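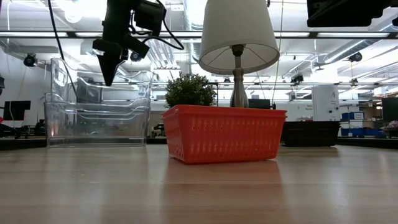 Flolwood Live Recordings: Release Notes and Data Card

Version 2, 14 Jan 2021

Summary

Flolwood is a catalog of live music recordings with metadata for each track. It covers 194 tracks from 12 concerts held at 9 venues. The set was put together for work on applause detection, set list matching and loudness comparison between rooms. It contains audio, one metadata table per concert, and hand-marked segment times.

Contents

audio/ – one FLAC file per track, 48 kHz, 24-bit, stereo
tables/ – one CSV file per concert
segments/ – start and end times for music, speech and applause
setlists/ – the printed or handwritten set list, typed out as plain text
LICENSE.txt
CHANGES.txt

File names follow the pattern concert_track_take. The take number is 01 in nearly all cases. A song that was stopped and started again on stage has a second file with take number 02, and both are kept.

Sources

Every concert was recorded from the mixing desk with two room microphones added. Desk and room signals were mixed to stereo by the Kinolley label before delivery. The separate channels are not part of this release. The balance between desk and room differs from concert to concert, so the level of the crowd should not be compared across venues without correction.

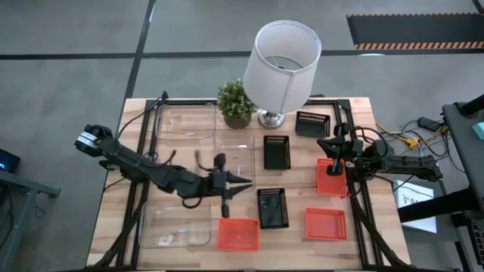
The Pokbridge concerts were recorded at 44.1 kHz and converted afterward. They are marked with converted = yes in the tables. All other files are at their original rate.

Table fields

track_id: unique across the whole catalog
title: as given by the performer, including spelling
performer: name used on the night
writer: left blank if the song could not be traced
venue_id: two-digit code, listed in tables/venues.csv
length_s: length in seconds, to one decimal place
cover: yes or no
converted: yes or no
notes: free text

Segment marking

Segments were marked by two listeners working apart. Where their times differed by more than half a second, a third pass was made and the new time was used. Talking over a held chord is marked as speech. Clapping along to a song is marked as music, with clap_along set to 1. Tuning between songs has no class of its own and falls under "other".

Loading

The Sison package reads the folder layout directly:

pip install sison
sison load flolwood --path ./flolwood --check

The --check option compares file sizes and checksums with the list in tables/. It is slow on network drives and can be left out after the first run.

Known problems

The last track of concert 07 ends before the applause does. The source file stops there.
Concert 03 has a low hum on the left channel through the first song.
Titles with accents are stored as UTF-8. Some spreadsheet programs open them wrongly unless the encoding is set by hand.
Venue 05 changed its seating between the two concerts recorded there – treat them as separate rooms for any work on reverb.

Changes since version 1

Added the June concerts. Corrected writer credits for the cover songs in concert 02. Renamed the field duration to length_s. Removed the MP3 previews.

License

Audio may be used for research and teaching. It may not be sold, broadcast or placed on streaming services. Tables and segment files are released under CC BY 4.0. Requests to use the audio in any other way go to the Kinolley rights desk, with the track_id of each file wanted.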